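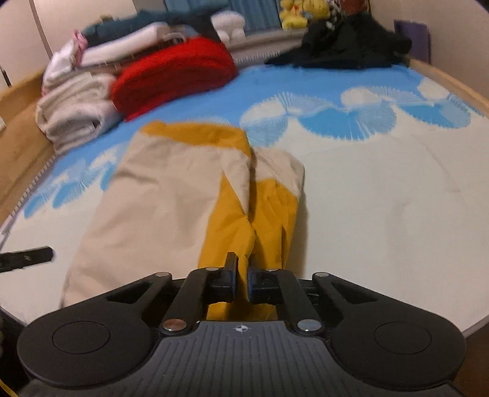

Do folds made with the hand grippers count towards the housekeeper's shift total, or only folds made by hand?

Both count, from the moment the session is closed on the tablet. A fold made with the grippers is booked at double time on the rota, as it takes longer than doing it with your fingers. If a session shows as "held", the folds in it are not counted until the hold is cleared. Most of this ticket is about that.

Ticket subject: Gripper sessions held overnight, shift totals wrong
Site: Wimside, housekeeping
System: Vellari session software, Stiditz folding arm in the linen room
Opened by: Elikem Abugri, housekeeping supervisor
Assigned to: Tetteh Antwi
Opened: June 10, 2025
Status: Closed, with one item passed to the rota group

Elikem Abugri
The totals for the last shift are wrong. We recorded 600 folds across the team and the Vellari page shows 588. The missing 12 are all Mawuli Asante's. His sheet says he did a short day, and he didn't. He was on the upstairs rooms with the grippers until the end of the shift and his tablet said "session closed" each time.

This has gone through to the rota page as well, where he now has a yellow mark for low output. Please take the mark off first and look for the fault second. He has asked me about it twice already.

Tetteh Antwi
Mark removed by hand. It may come back tonight when the totals are rebuilt, so let me know if it does.

Can you tell me:
which tablet he used
whether the grippers were charged on the dock or with the loose lead
what kind of items he was folding

Elikem Abugri
Tablet 3. Charged on the dock. Items were tops and tunics, mixed, done on the beds as usual with the bedding pushed up to the head end. We fold on the beds as there isn't a table in the rooms that is big enough.

Tetteh Antwi
Thanks. The sessions did reach us. They are on the server with the status "held, item unclear", and anything with that status is left out of the count. So the software is doing what it was set up to do, but the tablet shouldn't say "session closed" when the session is going to be held. I have raised that with the Vellari people as a wording fault.

Next question is why they were held. The check runs after upload and looks for the outline of the item at the start and end of each fold. If it can't find one clear outline it holds the session for someone to look at. Nobody at your site has the rights to clear a hold, so they just sit there.

Elikem Abugri
Who was meant to clear them? When the arm came in we were told the checking would be done for us. Before that I signed off the folding myself by walking round at the end of the shift. It took me ten minutes and I knew what I was looking at.

Tetteh Antwi
On the original plan it was Kwabena Mensah in our office. He moved to another job in spring and the task wasn't handed on. That is our mistake. I've cleared Mawuli's 12 and the page now reads 600.

I have gone through the older holds too. There are 31 across the team going back to the start of the month, spread over four people. I'll send you the names separately so they don't sit in a ticket that everyone can read.

Tests run so far:

1. Sent one of the held sessions through the check again with no changes. Held again.
2. Sent the same session with the item type set to "tunic" by hand. Passed.
3. Sent a plain single-colour top with the item type left blank. Passed.
4. Sent a two-colour item with the item type left blank. Held.

It looks like the check takes a strong change of colour as the edge of the item, then finds a second edge and gives up. Setting the item type gets round it. The item type box was made optional in the last update.
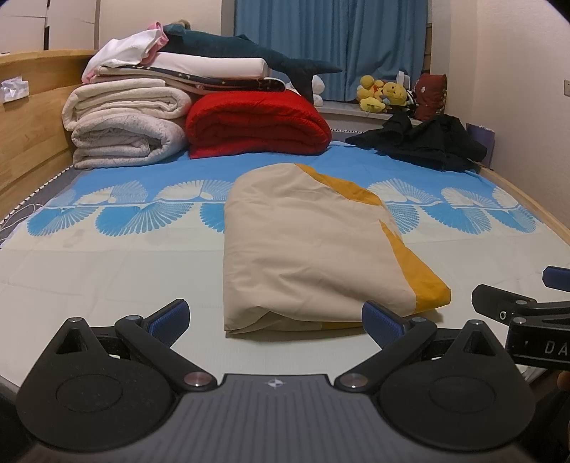

Elikem Abugri
That fits with what the team say. Two-colour things give trouble and so does anything that lands half open. The team had started leaving them for last, or folding them by hand and not recording them at all, which means the arm never gets any of the awkward ones. I only learned that this week, from asking.

The item type box isn't easy to reach either. You have a gripper in each hand and the tablet is on the trolley. To fill in the box you put both grippers down, tap, and pick them up again. Over a shift that is a lot of putting down.

Tetteh Antwi
Understood. Two changes made on your site's settings:

The item type now carries over from one fold to the next until somebody changes it. If you sort by type before starting, you only tap once per pile.
Holds no longer come off the shift total. They count straight away and get looked at later.

The second one needed approval from Wilma Van Acker, as the contract with Athanasiadis pays by accepted session. She has agreed that the payment side and the staff side should be kept apart. The rota page will use folds made, the invoice will use folds accepted.

I have also given you rights to clear holds. You'll find a new tab called Review. It doesn't have to be you who does it, but it should be someone who folds.

Elikem Abugri
Got the tab. It works. I cleared nine and left two, where I couldn't tell either what the fold was supposed to be.

I'd like the time for this put on the rota. It is 20 minutes a shift at the moment. We were told the arm would take work away from us, and it has in the linen room: flat sheets and towels go through it and we don't touch them. But the recording, the charging and now the reviewing are all new, and none of it has a line on the sheet. Mawuli says his wrists are fine with the grippers for an hour and then not, so I've been swapping people over at the hour. That isn't on the sheet either.

Tetteh Antwi
I can't change the rota from here. I've passed it to Wilma Van Acker with your figures and the note about swapping over. She says she will take it to the rota meeting and wants one person from the team there as well as you.

For the record, the target of 2000 folds a week was worked out from hand folding, before anybody at the site had used the grippers. She is bringing it down to 800 until it has been measured properly. No yellow marks will be given against the lower figure.

Elikem Abugri
Good. Mawuli will come to the meeting. He did the training on the grippers for the rest of us and he has a list.

Checked the totals this morning. All four people are right and the mark hasn't come back.

Tetteh Antwi
Vellari have answered on the wording. From the next update the tablet will say "session sent" and then either "accepted" or "waiting for review". The update is due in August. Until then please tell the team that "session closed" only means the tablet has finished its part.

Steps for anyone with the same fault:

Open Review and look for the missing session there before doing anything else.
If it is there, set the item type and press Check again.
If it is held a second time, clear it by hand and add a short note.
If it isn't in Review, put the tablet on the dock, wait for the green light and look again.
If it still isn't there, open a new ticket with the tablet number.

Closing this one. The rota item stays open under Wilma's name.

Elikem Abugri
Fine to close. One more thing for the next ticket: tablet 3 drops off the network in the end room upstairs. It comes back by itself on the landing.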